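Desk Tidy, Round Two -- the Gallery

14 comments | 61 shares

Hello again! If you were around in November you'll remember the first round, when I dumped the whole contents of my Rosura desk onto the rug and then had to step over it until bedtime. A bunch of you asked how the sorting went and which organizers stayed, so I've finally put the page together. It's mostly me talking, with a picture further down, but you're used to that by now.

Some background for new people. I get my mail, my craft stuff and my paperwork all mixed up on one surface, and I always have. Tape ends up under envelopes, envelopes end up under sketchbooks, and the good scissors live wherever I last swore at them. I had a box of 1000 paper clips (a bulk buy, don't ask) and I could never find a single one when I needed it.

So the plan this time was to empty everything first and only let things back if they had a spot. I gave myself 4 piles: write with it, stick with it, cut with it, and "why do I own this." The last one won by a mile. Elango Suvarna came by with coffee and talked me out of keeping two dried-up glue sticks, and then walked off with my spare stapler, so I guess that was his fee.

Then came the organizers. I'm picky about these! I like dark ones because they don't show ink and pencil smudges, and I like them to stand at the back of the desk so the front stays open for actual work -- if a thing sits where my elbows go, it's on the floor within a week. Mieczysław Cieślak, who used to run the stationery counter at Blackwood, told me years ago to put the stuff you use least at the bottom, and I ignored him until this round. He was right. Sorry, Mieczysław.

I also looked at a Gomine tray and a little Isholm caddy. The caddy was cute but my rulers tipped it over, so back it went. The tray is still in the running for the kitchen, where the takeout menus have started breeding.

OK, picture time.
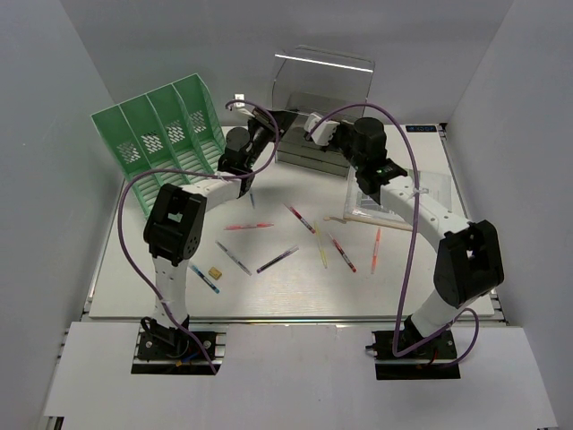 Dark storage unit at the far side of a white tabletop, with a green organizer out too. I do love a plain white top for this kind of thing.

Next up is the hall shelf, which has keys, batteries, dog leads and one lonely mitten on it. I'm going to try the same piles and see if I can get through it in an evening. If you've got a trick for batteries, leave it in the comments, because mine just roll around in a bowl and I can't tell the dead ones from the new ones.

Share this gallery | 14 comments

Contact | Copyright, all rights reserved | Back to top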